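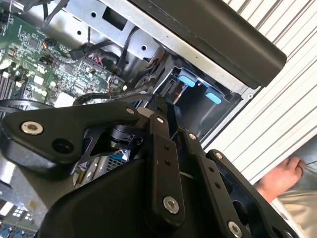
January, started 9:20

Gripper under review: the Zanitz two-jaw kit, on trial from Olgate. Task for the day is cable work and drive bay access inside an open desktop tower. I want to know whether the linkage is too bulky for this job before we talk about price.

Set-up as in the Zanitz leaflet, except that the jaw speed was turned down to 20 per cent. The leaflet says 200 grams is enough grip for flat data cables. I left it there for the morning.

Notes so far:
Reach into the case is fine from above. Coming in at a slant, the outer bracket wants more room than the drawing allows.
The wrist view shows a lot of gripper and not much of what is under it. Bolt heads and plates take up the lower half. Moving the camera mount up would help, but the kit has only one set of holes for it.
SATA cables arch up over the board, so the approach has to be planned round them. The red and black wires at the header are thin and I would keep the jaws well away from them.
Light blue latches on the drive cage: the Mohamedi fingertips might suit these better than the standard ones. Ask Olgate if they fit.

Logged under run 1612 in Notance. The export still drops the jaw position column – reported again.
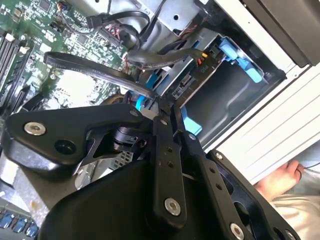
Hilde Geerts thinks the bulk matters less than the fixed camera mount, and would sooner pay for a second mount than wait for the slim version. She also wants the grip force checked on our own scale before anyone quotes the leaflet figure.

Fair enough on both. Scale is booked out until 2, so force check after that. If the reading is far off, the morning's settings need a note in Notance.

To ask Olgate: price of the spare mount, length of the trial, and whether the finger screws are a standard size. Nisha Uniyal has the contact address.

Fingertips stay as supplied until they answer.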